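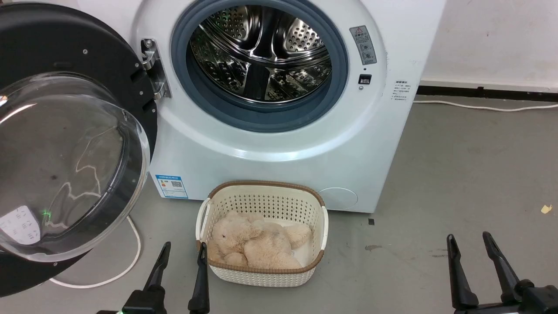
Thread: two arms, one washing machine, month five

Home Explore Notifications Lists Profile

1/ Good evening to all. It is Sun 14 July and I promised an update on the laundry robot, so I will write it now before I become too tired. The machine door is open, the basket is in front, the bear is in the basket. The task is simple to say: take the bear, put it in the drum, close the door.

12 replies 31 reposts 93 likes

2/ For the new people: I build this in a shared workshop in Ekent, in the evenings and on weekends. I started in February with one arm and a bad table. Now there are two arms, a camera at head height and a base on wheels which does not like the concrete floor very much.

3/ Why a bear and not a shirt? I tried shirts in the spring. Cloth is very difficult for me. It folds, it hangs from one finger, it covers the camera. A bear has a body. You can close the fingers on it and you know more or less where the rest of it is. When the bear works well, I will go back to the shirts.

4/ The fingers are the third version. The first ones were printed and too soft, they bent when I pulled the door. The second ones were too wide at the tip. The present ones are black, narrow, and I can change one pair with two screws. I recommend this to everybody. I have changed them more often than I want to say.

5/ The clear bowl of the door is my biggest enemy this week. It sticks out a lot and it shines. My depth camera sees the bowl as a hole, or as a wall, or as nothing, depending on the lamp. The drum has the same problem, it is polished metal full of small holes and there are bright lines everywhere.

4 replies 6 reposts 58 likes

6/ What I do for now: I do not ask the camera where the glass is. I ask it for the black ring around the glass. The ring is thick and dark and it is easy to find. From the ring I calculate a "forbidden" ball in front of it, and the left arm must go around this ball. It is not elegant but my door has no scratch until today.

7/ Somebody asked why I don't teach the path by hand and repeat it. I did this in the beginning. But the base never stops in exactly the same place, and then the left wrist goes into the door. So the path must be calculated again each time, from the ring and from the edge of the basket.

8/ The basket was a lucky choice. It has a lattice of small square holes in the plastic, and a tan rim which looks like wicker. The rim has a different color from the body, so the software finds it quickly. But please be careful with the holes! A narrow finger can enter in a hole and then you lift the basket together with the bear.

2 replies 3 reposts 40 likes

9/ Parts, because I get this question every time. The motor boards are from Samilo, second hand. The wrist housings I printed on the workshop printer. The control program is Shabalala, the free version, with my own changes for the gripper. I set the grip force at 465 in its own units. At 2000 the bear looks very unhappy.

10/ About cables. There is a white cord on the floor, it makes a loop under the open door. The base must not drive over it. I drew a zone in the map where the wheels are not allowed, and I also want to fix the cord to the wall with clips. I write it here so that I am ashamed if I don't do it.

11/ The log file says 3481 attempts, if I count the simulation together with the real arms. Most of them are simulation, of course. The real ones are slow, because after every one I put the bear back by myself and I also turn it, so the robot doesn't learn only one position. Lying on the side is the hardest for it, the arms and legs are all together.

7 replies 9 reposts 71 likes

12/ Things that are still open: closing the door (the left arm pushes, but too low, and the latch does not catch), the light in the evening, and the speed. A person does this in a few seconds and I can drink half of a coffee in the same time.

13/ If someone has experience with door latches on front loaders, please write to me how much force is normal. I measured mine with a kitchen scale against the door and I do not trust the result.

14/ Next weekend I bring the arms to the makers' day in Cliltton, without the washing machine, it is too heavy for my car. I will show only the basket part. The drawings of the fingers I will put online when I have cleaned the file, the names of the parts are in three languages at the moment.

18 replies 22 reposts 64 likes

Share Save Copy link to thread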